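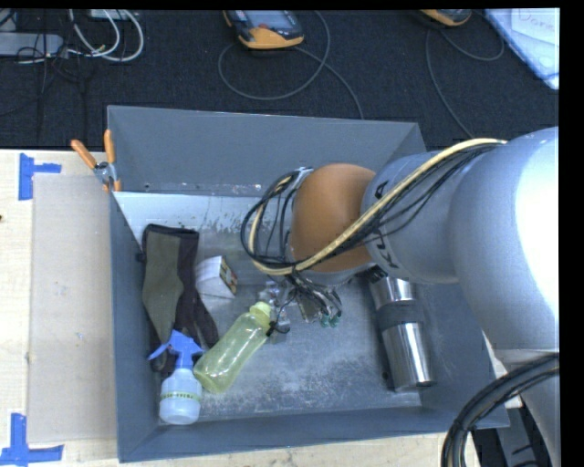
Posted by rivwood_rat, 2022-08-13
Thread: gray bins, scuffed bottoms, worth saving?

Clearing out the back shelves and trying to standardize on one bin. The big gray sloped-side ones, one per table, odds and ends go in and get sorted at the end of the day. Floor of this one is scratched up pretty bad and has cloudy white marks across the middle. Glove or sleeve thing and a bottle still in it.

Questions. Do the marks come out? And do I keep gloves and bottles in the same bin or split them. We have 30 of these bins so I'd like to decide once.

dierckx_fan
Scratches no. Cloudy stuff maybe. Dish soap and warm water first, see what lifts. Dont go at it with steel wool, I did that to two of mine and now they hold dirt worse than before.

tallshelf
Why bother? Its a bin. The floor of a bin gets scuffed. Mine look worse and hold stuff fine.

rivwood_rat
Fair but I want to be able to see whats at the bottom. Small dark stuff vanishes in there.

Siiri Lappalainen
Cut a liner. Cheap drawer mat, the rubbery kind, pale color. Trace the bottom and not the top, sloped sides mean the top is bigger and you'll waste a sheet. Ask me how I know. Pull it out, rinse, hang it up, done.

cloklow
Liners slide. Had them in all of ours and every time you reach in for something the mat bunches up in the corner. Took them out in February, havent missed them.

Siiri Lappalainen
Then yours were cut too small. Should be snug.

cloklow
They were snug! The slope lets them ride up. We can agree to disagree.

dierckx_fan
On the splitting thing — yes, split. Anything cloth by itself. One leaky cap and you have a soggy glove, and you wont find it till it smells.

tallshelf
Disagree. Two bins per table is how you end up with no table. Put the bottles upright in a cup inside the same bin. Cloth goes on the other side.

rivwood_rat
Cup could work. Would need to be something heavy tho, the bottles tip over when anybody digs around.

jullbridge_jo
Old coffee can with some gravel in the bottom. Ugly, works.

Also check the corners on the bins before you scrub all 30. If theres a crack starting, skip it and use that one for trash. No point cleaning a bin you're going to toss

rivwood_rat
Good call, hadnt looked at the corners. Soap tonight on one, the rest depends how that goes. Will try one liner and one without, different tables.

cloklow
Put the liner on the busy table. Want to hear how long it stays flat.

Siiri Lappalainen
Cut it SNUG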